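Progress report, household storage and hallway safety project, second quarter
2020-08-19
Prepared by Myrto Dimitriou for Hervé Fleury, Privero Fund

The work is on budget and three weeks behind the plan agreed in spring. The delay comes from the home visits, which stopped entirely for part of the period and restarted with one visitor per household. Everything else is running as set out in the grant letter.

## Visits

We set out to reach 300 households on the Godix estate. Loubna Bouzid has the visit list and has rearranged it by stairwell, which cuts down on walking between blocks. Tenants are asked about falls, near falls, lighting and what is kept on the floor between the front door and the kitchen. The questions about lighting were reworded after the first fortnight – people were answering for the shared landing and not their own hall.

Mostafa Morsy has taken over evening calls. Several tenants work shifts and had missed two appointments each. He would like a second phone for this, and we have put it under small equipment.

## Fittings and supplies

Handrails and bulbs come from Lefèvre, as before. The first batch of rails had brackets that were too short for the older plaster walls, and the firm swapped them without charge. We have moved the leftover brackets to the newer block, where they fit.

Each household may choose fittings worth up to 704 in local currency. Most ask for a rail and a brighter bulb. Requests for low shoe storage have gone up, mainly from families with small children, and we have added it to the standard list. Racks are put together in the home and left where the tenant wants them.
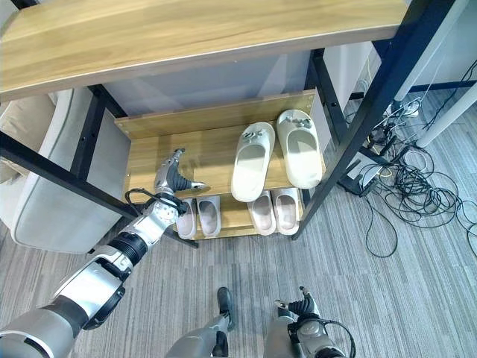 Can the fittings budget cover the extra storage requests? The present allowance is enough until October, and after that we would need to move money from the printing line, where 4000 is still unspent.

## Staff and training

Kwan-ho Liao ran the fitting course in two halves so that the room was never full. All 16 fitters have now passed the wall-fixing part. The lifting and carrying part is still to do for the newer ones, and they work in pairs until then.

## Risks

- Access to the north block while the lift is being replaced. Ivasent, the lift contractor, has not given us an end date.
- Late return of tenant consent forms. We now collect them at the door.

## Decisions needed

1. Approval to move the unspent printing money to fittings.
2. Agreement to a three-week extension of the visit period, with no change to the total grant.

The updated spending sheet will follow once the July invoices from Lefèvre have been checked.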